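Napa cabbage going bad before I use it up — how do you store yours?

flindstead_mom
Posted Sunday
ok so I buy one big napa a week at the produce place in Flindstead, use half for soup, then the rest goes slimy in the crisper. every time. Wrapping in plastic, 8 days tops. What am I doing wrong

YKaushik
Plastic is the problem. Traps the water. Wrap in newspaper, stand it upright, root end down, coldest part of the fridge. Mine goes 20 days easy. Peel the outer leaves off when they get papery, inside is fine.

hutitden_grower
20 days, no way. Maybe straight from the field. Store cabbage has already been sitting a week or two before you see it. And newspaper dries out the edges, I use a damp dish towel.

YKaushik
Damp towel = mold. Tried it. Dry paper, change it when it feels wet.

lou_16
Depends how fresh it is when you buy. Pick up a few and compare, you want heavy for the size and tight at the top. Produce stop, crates and a blue basket, then a blue plate: 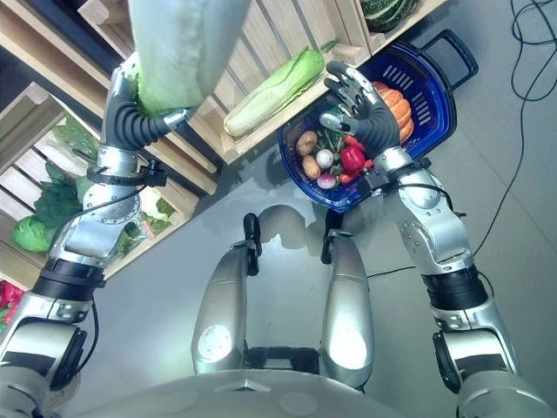
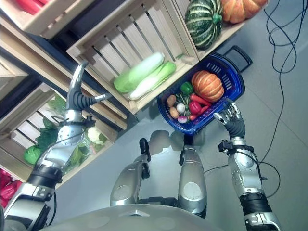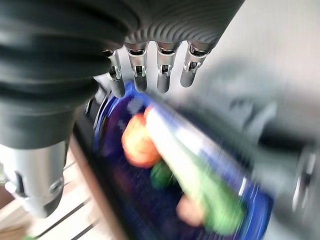
Also dont cut it in half. Pull leaves from the outside as you need them, the core keeps the rest alive. Once you cut it the clock starts, and the cut side goes brown first.

flindstead_mom
oh I ALWAYS cut it in half. huh

hutitden_grower
Pulling leaves is right, agree on that one. Still say towel.

kernon_kitchen
or just make kimchi with the second half?? salt it, rinse, paste, jar. no more storage problem. I do 16 heads every fall

flindstead_mom
My kids won't touch kimchi. And I have a very small fridge

kernon_kitchen
Freeze it then. Chop, blanch a minute, squeeze it hard, bag it. Mushy for salad but soup doesn't care

YKaushik
Keep it away from apples too. Apples and pears make greens go yellow quick. Different drawer if you can.

flindstead_mom
apples are in the same drawer lol. ok trying newspaper, no cutting, apples on teh counter. Will report back

hutitden_grower
try the towel on the next one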